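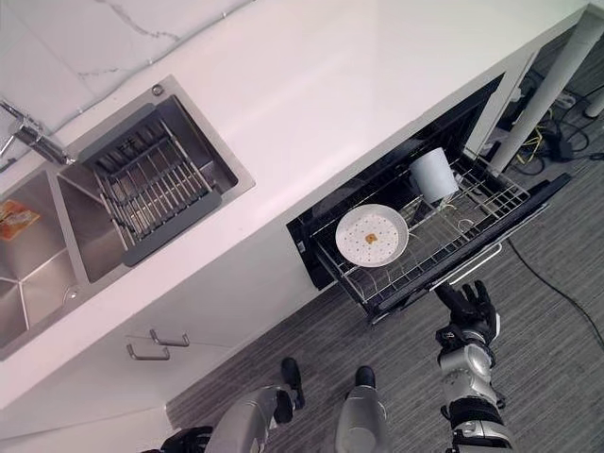 Stimier Kitchen Chores, release 2

README and data card

Summary

Stimier Kitchen Chores is a set of teleoperated and autonomous episodes of household work, recorded from the robot's own head camera together with joint states and hand commands. It was put together at Tistberg to answer a narrow question: which parts of an ordinary kitchen chore can a general-purpose legged robot finish without help, and where does it stop. The short answer for this release is that single steps are often within reach and whole chores mostly are not.

The set covers 11 tasks. Nine are kitchen tasks centred on the sink, the counter and the dishwasher. The other two, wiping a table and moving a bin, are kept for comparison with release 1 and should not be mixed into kitchen scores.

What is in an episode

Head video, colour only
Joint positions and velocities for both arms and both legs
Commanded and measured finger positions
A step label for each segment (see Labels)
An outcome: done, done with help, stopped, failed
A free-text note from the operator, often empty

Depth was recorded in release 1 and has been dropped. It was unreliable on steel and on glossy cabinet fronts, and users who trained on it reported no gain.

Episodes are cut at 30 seconds of inactivity. A robot that has stopped moving but is still planning will therefore be cut short. This affects autonomous episodes from the Byun controller more than teleoperated ones.

The dishwasher task

Most questions we receive concern the dishwasher, so it is described in more detail than the rest. The appliance is a drawer type built into the counter base, with a single wire rack. The drawer sits low, and the robot has to reach down to it past its own legs. The full chore is divided into these steps:

open drawer
take item from sink or counter
place item in rack
adjust item
close drawer

The drawer steps call for contact near the front edge. Operators tend to do this with an extended index finger and the remaining fingers curled, as in the opening still, and the learned policies have copied the habit. It is adequate for a light push. It gives poor control over direction, and a drawer that binds will normally end the episode.

Items in the rack include plates and cups. Plates are set upright between the tines. Cups may be left at a tilt, and we do not mark this as a fault unless the cup prevents the drawer from closing. Some plates carry a piece of food. No step in release 2 covers scraping, and a plate that goes in with food on it still counts as placed. Anyone reporting a "clean kitchen" figure from this data should bear that in mind.

Labels

Step labels were assigned by hand from the head video. Contact labels are the weakest part of the set. From a head camera looking steeply down, a finger near an edge and a finger on an edge can look the same, so contact start times should be treated as approximate. Where the finger data disagreed with the video, the finger data was used.

"Done with help" means that a person touched the robot or the object. Verbal prompting to the operator is not recorded.

Known limits

One kitchen. White counter, white cabinet fronts, steel double sink. Policies trained only on this set have not carried over well to the Rorora kitchen, where the cabinets are dark and the handles are recessed.

Floor. All episodes are on grey striped carpet. Foot placement data should not be used for tile or wood.

Background. Cables and power equipment are visible on the floor in part of the set and have not been masked. Checks for models that use them as a landmark are left to the user.

Self-occlusion. The arms and legs enter the view often, particularly during low reaches. We have kept these episodes, as filtering them would remove most of the dishwasher data.

No water. Taps are not operated in any task. Washing up by hand is outside the scope.

Intended use

Training and testing of manipulation policies, step recognition, and failure prediction. The set is not suitable for claims about speed — operators were told to work slowly — or about safety near people.

Changes since release 1

Depth removed
"Adjust item" split from "place item in rack"
Outcome "stopped" added; in release 1 these were filed under "failed"
Left and right arm channels swapped back to the documented order

Scores from the two releases are not comparable on the dishwasher task. The next release is planned for February and will add a second kitchen if recording there is complete by then.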